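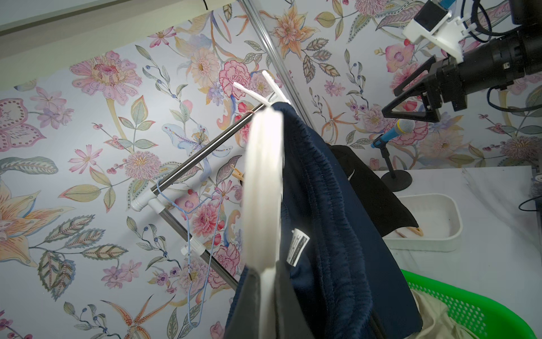 **Category: Textiles / wash and dry**

April 22, 2022

Second wash of the Zovberg fleece samples finished before lunch. Same detergent as last time, no softener, spin at the lower setting. I switched the water meter over to the Jikano unit after the old one stuck again. Reading at start was 2383, so use that for the log and ignore what's penciled on the door.

Dry weight of the navy piece before washing was 272 g. Will weigh it again once it's back at room humidity. Don't put it in the tumble dryer, the waistband elastic is part of what we're checking.

Pilling: went over the Bostulier swatches with the lens. Worse on the brushed side, mostly near the seams. The abrasion tester is set to 3000 rubs for the next lot. It stopped early on swatch 89, belt slipping. I tightened it and restarted from zero, so that one needs a note in the table.

Still to do: order lint filters, relabel the Cârstea box, find out if the July batch uses the same yarn.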